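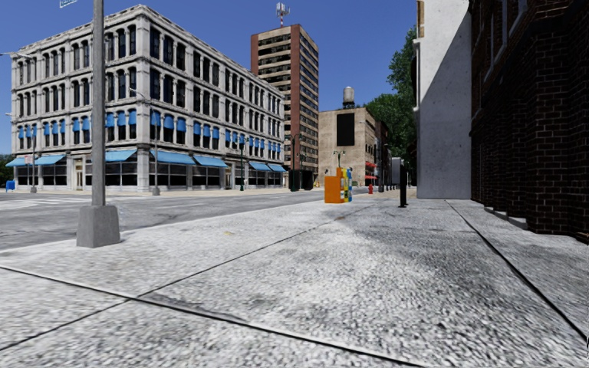
Última alteração desta página: terça-feira, 14 de maio de 2024

A calçada da Laskowska

Saiu sem casaco. Agosto, de qualquer maneira. A carta no bolso de trás, dobrada em quatro, já mole do suor. Dizia 2.450 e dizia prazo e dizia atenciosamente. O resto ele não tinha lido.

Evander Kinnear, afinador de pianos, quarenta e sete anos, sem piano em casa. Vendeu. Vendeu no inverno, para uma família de Banberg que queria o móvel para pôr fotografias em cima. A menina deles tocou uma tecla, o lá, e o lá estava baixo e ele não disse nada. Levou o dinheiro. Ainda pensa nesse lá.

Desceu a Laskowska pelo lado do sol. Depressa. O banco fechava às três e ele tinha 1.394 na conta, contados de manhã, duas vezes, na esperança de que a segunda desse outra coisa. Não deu.

– Senhor Kinnear!

A voz vinha de cima. Dona Penano, segundo andar, cotovelos na janela, a mesma bata de sempre.

– O senhor sumiu.

– Andei ocupado.

– O piano está horrivel. Parece um gato.

– Passo aí pra semana.

– Pra semana disse o senhor na Páscoa.

Era verdade. Ele parou, uma mão no poste, o metal queimava. Tirou a mão. Lá dentro, atrás dela, alguém tocava. Mal. A mesma frase quatro, cinco vezes, tropeçando sempre na mesma nota. O ré. O ré puxava para baixo e levava a mão da criança atrás.

– É o seu neto?

– É. Veio de Lurovbridge passar o mês. Quer desistir, diz que não tem jeito.

– Não é ele. É o ré.

Ela não percebeu. Ficou a olhar para baixo, para ele, como se olha pra um cão que atravessa mal a rua.

Duas e quarenta. O banco a cinco minutos. A carta, o prazo, o homem do balcão que ia dizer que lamentava muito, e ele que ia dizer que compreendia. Já sabia a conversa de cor, as duas partes. A frase outra vez lá em cima. O tropeço. Uma palmada nas teclas, zangada, e depois silêncio.

O silêncio é que foi pior.

– A senhora tem café?

– Tenho café e tenho 185, que é o que o senhor leva. Não levou aumento, pois não?

– Não.

– Então suba, homem.

A chave de afinar estava em casa, claro. Não, estava no bolso da frente, do lado esquerdo, onde sempre andou, mesmo nestes meses todos sem servir para nada. Quarenta anos aquela chave, fora do pai. Tirou-a e ela estava quente da perna.

Subiu os degraus dois a dois. No primeiro andar ja ouvia o miúdo a fungar. No segundo a porta estava aberta.

– Levanta-te daí um bocadinho – disse ele. – E toca-me esse ré. Só esse. Com força.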